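Blanket (bedding)

A blanket is a big piece of soft cloth you put over yourself to keep warm, and I've been keeping this page of my household textiles encyclopedia going longer than any other entry, mostly because people keep writing in to argue with it. Fair enough! Everybody has slept under one and everybody has an opinion. I'll stick to the general stuff here and leave quilts and comforters to their own pages (a quilt has layers stitched together, a comforter is stuffed, and a plain blanket is usually one cloth all the way through).

How a blanket keeps you warm

A blanket doesn't make any heat. You do that. What the cloth does is hold still air close to you, so the warmth leaks away slowly. Fluffy cloth holds more air than flat cloth of the same weight, and that's why a light fleece can feel warmer than a heavy cotton sheet. It's also why two thin blankets often beat one thick one, as there's a bit of air caught in between. My grandmother knew this without any physics and piled them up until you could hardly turn over.

Wind is the enemy. A loosely knitted throw that's lovely on the couch is nearly useless on a porch in January unless you put something tighter over the top.

Materials

Wool is the old standby. It's springy, it takes up a fair amount of damp before it feels wet, and it doesn't catch fire easily. It can also itch like mad, and moths love it.

Cotton breathes well and washes well, and I use it from spring on. It gets heavy when it's wet and takes forever to dry on a line.

Acrylic and polyester are cheap, light and quick to dry. Fleece and the thick plush kind are both usually polyester. They hold bright printed colors nicely, but they pill, and in dry weather you'll get little sparks when you pull one off in the dark (I loved this as a kid).

Blends are everywhere, so read the label before you wash anything.

Weaving, raising and felting

Most wool blankets start out as a fairly plain woven cloth, and a pretty rough one. The softness comes later. The cloth is washed and worked until it shrinks and thickens, a step called fulling, and then the surface is brushed up with wire teeth to raise a nap. Before wire, people used the dried heads of a plant called teasel, and a few small mills still like them. Too much brushing weakens the cloth, so there's a knack to it.

Sigrún Mikkelsen, who taught the weaving course I took at Sterkley, had us full our samples by hand in a tub of soapy water. Mine shrank so much it became a potholder. I still have it.

Pattern and color

Stripes and checks are the patterns that come most naturally to a loom, as you only have to change the color of the yarn. Flowers are harder. You can weave them on a jacquard loom, where each warp thread is lifted on its own, or you can embroider them, or you can print them on finished cloth. Printing is by far the cheapest, and it opened the door to the big showy florals you find on so many beds now. A printed blanket usually looks paler on the back, while a jacquard one tends to show the same design with its colors swapped.

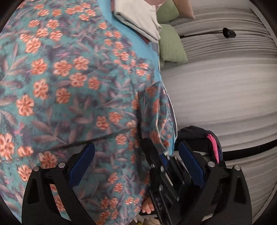
Washing and storing

Cool water and a gentle cycle will do for most blankets. Skip the fabric softener on fleece, it flattens the pile and leaves a sort of film. Wool wants a wool detergent and as little rubbing as you can manage, and then it should dry flat over a rack. I ruined a gorgeous cream one by hanging it from two pegs and it came down shaped like a sail.

Put them away clean. Moths go for sweat and crumbs as much as the wool itself. Cedar smells wonderful but its effect fades, so sand the blocks lightly now and then. A lidded box beats a plastic bag for anything natural.

The word

There's a story that the blanket was named after a weaver called Thomas Blanket. It's a nice one, but the word is older in English and comes from Old French, from blanc, meaning white, after the undyed wool cloth it first described.

See also: Afghan; Bedspread; Felt; Quilt; Throw

Page last changed 4 February 2023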